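**Wastodeck to Take Back Old Office Computers Without the Paperwork**

Sep 4, 2018 - Wastodeck, the office equipment recycler, today opened its take-back program to businesses of every size, including the ones that have been storing dead desktops under the reception desk and calling it a footrest.

The program, named Sullell, replaces the company's old intake form, which ran to 22 pages and asked for the fax number twice. The new form fits on one page. Wastodeck regrets the other 21.

A trial that began in March brought in 3376 machines from 200 offices. Many arrived with the original keyboard, and a fair number with the original crumbs. Working parts are tested and resold through Daneshvar, the company's secondhand parts store, and the rest goes to metal and plastics recyclers. 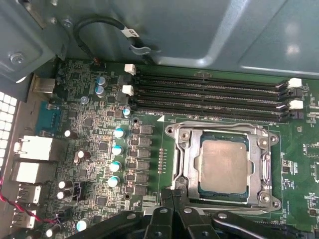

*An opened desktop computer, with the motherboard in its case.*

Pickup is free for loads of 100 machines or more. Smaller offices can drop equipment off at any Wastodeck counter during business hours, or team up with the neighbors, if they are on speaking terms.

Customers should back up anything they want to keep before handing a computer over. Drives are wiped on arrival, and Wastodeck can't bring back the 2009 holiday party slideshow - several people have asked.

Printers are also accepted. Toner cartridges should be taken out first and bagged, preferably by someone not wearing white.

Pickup requests open today at all Wastodeck counters.

**About Wastodeck**

Wastodeck collects, tests and recycles used office equipment. It is a division of Gidodeck.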